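Item 569

By the Wodum Review fiction desk
May
5 min read
4 comments | 116 shares

The Office of Unassigned Property at Felska received Item 569 on a Saturday, when the office was closed. The receiving log shows a signature that matches no employee, and a time of day, 6:40 in the morning, at which the building was locked. The Office did not regard this as irregular. Many items had come in the same way, and the log had a column for it.

The procedure for an unassigned item was set out in the Guven Manual, which the Office had followed since the move from the old premises. The item was to be placed on the bench, examined by the clerk on duty, and entered in the register under a name. The name had to be one that a member of the public would use when asking for the thing back. The Manual was firm on this. It noted that a person who has lost an umbrella does not ask for a folding canopy.

The clerk on duty examined Item 569 and left the name blank.

The item was white and made of plastic, with rounded corners, and on its flat face there was a small round hole with a ring of raised ridges set about it. A black cable entered at the top. There were faint scratches near the ring, which the clerk recorded under Condition as "light wear, consistent with use." The senior clerk returned the sheet with the last three words underlined and a note in the margin: consistent with what use?

The clerk gave the matter a full morning. A lamp was proposed and withdrawn. A speaker was proposed, on account of the ridges, and held in the file for two days. The clerk spoke into the hole at a normal volume, stating the date and the name of the Office, and recorded that no reply was received. This entry was later the subject of a memorandum, though it was never struck.

The Sandhu Annex was consulted, as it had charge of all items with cables. The Annex replied that it accepted only items whose cables led somewhere. It enclosed a form on which the destination could be stated. The clerk went back to the bench and followed the black cable upward by hand for as far as the stepladder allowed, and wrote on the form, "Up." The Annex returned the form as incomplete.

Meanwhile the period of public notice had begun. A card was placed in the front window, reading "Found: white article, plastic, one hole. Inquire within." Visitors did inquire. A woman asked whether the article was warm, and when the clerk could not say, she thanked him and left. A boy asked whether it could be bought. An elderly man in a good coat read the card from the sidewalk every afternoon for a week and did not come in. On the last of these afternoons he removed his hat to it.

The clerk wrote to the senior clerk that evening. His letter is in the file, and it is longer than the Manual permits. He stated that in his years at the Office he had named roughly 4,000 items and had thought little of it – a glove was a glove, and a single glove was also a glove. He had come to believe that the names were what people came back for. They stood at the counter and said the word, and the Office produced the object, and they looked at it for a moment as if it were smaller than they had expected. No one had yet come in with a word for Item 569. He asked that the item be allowed to remain on the bench, under the blank, until someone did.

The senior clerk denied the request under Section 5, which does not recognize blanks. She then stayed in the building until after nine o'clock. The night register shows that she signed for the key to the bench room, and that she returned it.

In the morning there was an entry in the name column. It was in her handwriting, in ink, and it had been blotted with care. The clerk read it, closed the register, and carried out the rest of the procedure without remark. The card was taken from the window. The memorandum about the hole was withdrawn from circulation.

The register remains open to the public during posted hours. Visitors who ask for the page are shown it, with the name column covered by a strip of gray card, as the rules require for any item still awaiting its owner. They are asked to state the word themselves. The clerk writes down what they say, thanks them, and compares it with the entry after they have gone out to the street.

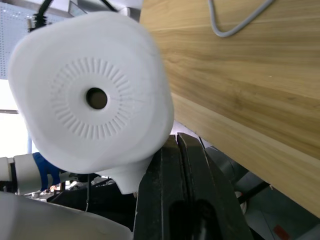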